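wk 5 handout - Garment handling + flat folding (knits)

Textiles & Laundry Care, evening stream. Notes by Yamila Gaete, Iara Leiva is taking the second group so ask her if you're in that one. Bring this sheet back next week, we're not printing it twice.

**Before you start**

- hands washed, rings off (snags)
- table wiped down and DRY
- phone away, lollies away
- your own T-shirt, knit, any colour, clean. If you forgot, there's a tub by the door

## 1. Quick recap, wovens vs knits

Last week = wovens. Business shirts, tea towels, pillowcases. They hold a crease, you can press an edge with your palm and it stays.

Knits = loops. Stretch in the width, a bit less in the length, and they drift while you're folding. Jersey, interlock, rib, fleece. Most of what comes through a laundry in summer is jersey: tees, singlets, kids' pyjamas.

What it means for you:

- don't pull a knit flat by its hem. It grows. Lift and lay.
- smooth with the flat of the hand from the middle out, no fingertips
- necklines go wavy if you hang on to them, hold at the shoulder seams
- brushed or fuzzy surface grabs itself, so peel layers apart before you smooth

## 2. Starting from a heap

The bit everyone rushed on Saturday. A shirt that's been dropped or tipped out of a basket has no obvious top or bottom, so you look for *landmarks*:

1. **Neck rib.** Thickest edge, easiest to feel even when you can't see it.
2. **Shoulder seams.** Follow the rib out either side.
3. **Sleeve ends.** Often twisted, often poking out of the pile as a little rounded tip. Careful, a twisted fold looks exactly like a sleeve from above. Feel for the hem stitching before you decide.
4. **Bottom hem.** Longest edge. Last to find, usually buried.

Take hold of both shoulders, lift clear of the table, let it hang for a second, one gentle shake, lay down front side facing the table. If it lands crooked lift it again, dont drag it.

Folds in a heap tell you things too. Long ridges all running one way = cloth is mostly spread, one or two lifts will fix it. Tight cluster of short creases = something is doubled under or twisted there, go to that spot first.

Check underneath as well. Small stuff gets caught under big stuff. Socks, hankies, face washers. Pull it out before you fold or it goes on the shelf inside somebody's shirt (has happened, Tarnik order, we heard about it for a month).

## 3. The four-step fold

Shirt face down, neck away from you.

1. Right side in by a third, from mid shoulder straight down to the hem. Sleeve back on itself so it sits inside the edge.
2. Left side same. The two sides should just about meet.
3. Hem up to halfway.
4. Halfway up again to the collar, flip over, done.

Target size for an adult medium is the Avley board, which is 230 mm across. Use the board for your first five then put it away.

Common faults from last group:

- sleeve sticking out the side (step 1 too wide)
- fat middle, thin edges: sides overlapping
- leaning pile. You didn't smooth between steps
- hem rolled. Jersey does this, flatten it before step 3 not after

## 4. Work surface

Pale, smooth, bare. On a white top a dark shirt shows its outline straight away, a white shirt doesn't, so for whites we use the grey Boltgate mats (cupboard 2). Keep one garment on the table at a time, pile goes to the left, finished stack behind you on the trolley.

Where two tables are pushed together watch the join. Work on one side of it, never across. The small gap catches the hem when you slide the shirt and it'll put a line in soft knits.

Table depth in our room is 600 mm, enough for a shirt laid out short of full length, so let the hem hang over your side till step 3.

## 5. Timing

Not marked this week but write it down. Commercial pace at the Quezada site is around 65 an hour for plain tees, mixed sizes. You wont be near that yet and that's fine. Neat first.

| Round | Start from | Shirts | Your time |
|---|---|---|---|
| A | laid flat | 5 | |
| B | hanging from shoulders | 5 | |
| C | heap on table | 5 | |

Expect C to be the slow one. Most of the extra goes on finding the shoulders.

## 6. For next week

- fill in the table, all three rounds
- practise section 2 at home with a dark tee, dropped from chest height, then again with a long sleeve
- read the care symbols page, short quiz at the start
- hoodies and trackies next, bring one if you own one

Set up for round C, shirt dropped on the left half of the table, nothing smoothed:

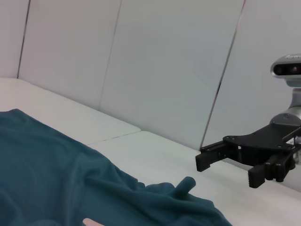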